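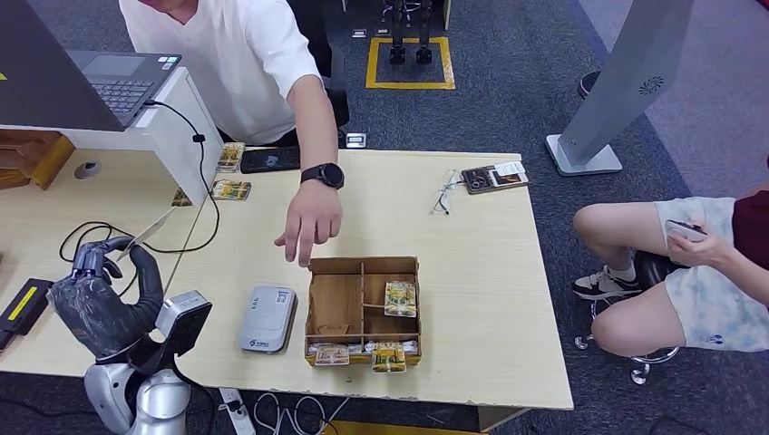 Kudton Short Courses
Workspace Basics, Handout 4: Desk Organizers
Rekha Malhotra, February 2019

Print this page | E-mail this page

A divided box works best when each compartment holds one kind of thing. Snack packets go in the smaller sections, upright if they fit. Use the long front row for flat items. Keep the large section for whatever you reach for most.

Phones and chargers stay out of the box. Run laptop cables through the grommet hole if your table has one. A raised shelf leaves room underneath, but small packets slide back there and get forgotten, so check it when you refill.

For next time: sort one box at your own desk and bring a sketch of the layout to Room 319.

Related handouts
Handout 3: Cables and Outlets
Handout 5: Shared Drawers
Reading list (S. Sisodia)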